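Kusthorpe，2018年7月24日

**Etent发布家用织物整理评估结果：单件拾取接近可用，整套家务仍需人工**

家务自动化技术企业Etent今日公布其内部项目Pathirana的阶段性评估报告。该项目研究一个范围很窄的问题：在普通卧室条件下，二指平行夹持机构能否承担衣物的拾取、转移和折叠。报告的结论偏保守。在现有技术水平下，机器可以完成其中的部分动作，尚不能独立完成一项完整的家务。

评估自二月启动，共设194项任务，每项任务限定一件织物和一个目标状态。测试在住宅卧室内进行，床品、窗帘及室内杂物维持住户的日常摆放，不设专用背景，也不补充照明。累计完成有效操作529次，因记录不完整而剔除的操作不计入统计。

报告将织物操作分为接近、夹取、提起、展开、放置五个阶段，分别判定。夹取阶段的主要困难出现在深色薄织物与绒面床品叠放的情形。绒面受压后回弹，指垫与目标之间的接触高度随之变化；若下压量设定偏大，夹持机构会同时带起下层的毯面。

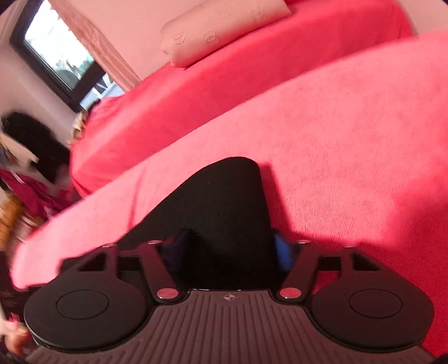
针对上述问题，项目组将下压量与闭合速度拆分为两个独立参数，并在闭合前增加一次短暂停顿，待绒面形变稳定后再收拢指垫。调整后，误夹下层织物的情况有所减少，但单次操作时间相应延长。Etent认为，对家庭用户而言，这一时间代价目前偏高。

展开阶段的表现弱于夹取阶段。针织物没有固定外形，翻折、扭转后，同一件衣物可呈现多种轮廓，视觉模块难以据此判断袜口、袖口或下摆的位置。报告列出46类典型失败，其中多数发生在展开阶段，常见表现为夹点选择错误、边缘滑脱以及提起后再次缠绕。

磨损织物单独列为一类。针织面变薄或出现破口时，局部强度下降，夹持力需要重新设定；纤维外露又会干扰边缘识别，算法可能把破口轮廓误判为衣物边缘。对这类织物，报告建议系统先停止动作并提示人工处理，不宜自行重试。

“拾起一件衣物与整理一张床是两个不同量级的任务。”项目负责人Bernadette Delorme表示，“前者已有可重复的操作流程，后者需要系统持续判断哪些东西该动、哪些不该动，我们目前没有可靠的办法。”
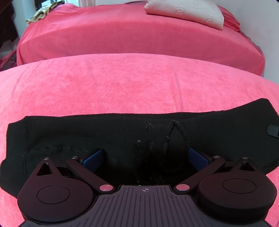

**现阶段的机器能否代替人整理衣物？**

单件、平放、边缘清晰的织物可以由机器拾取并转移到指定位置；分拣、配对、折叠以及对破损衣物的取舍，仍应由人完成。

Etent同时说明，本次结果仅适用于报告所述的夹持结构与织物类别，不应外推至厨房清洁、餐具收纳等其他家务，也不构成对任何商品化产品的性能承诺。车间环境中的布料上料任务与卧室整理存在部分共性，但来料状态较为一致，光照可控，两者的数据不宜直接比较。

评估所用的任务定义、阶段判定规则和失败分类表将纳入操作数据管理工具Clerkik，供合作单位查阅。下一阶段工作集中于2个方向：针织物边缘识别，以及夹持力的在线调节。大件床品的双臂协同操作暂不列入计划。

**关于Etent**

Etent总部位于Kusthorpe，从事柔性物体操作与家务自动化技术的研究和测试，业务包括夹持机构设计、操作数据采集及任务评估方法的制定。

媒体联络：Etent公共事务部，Bernadette Delorme办公室转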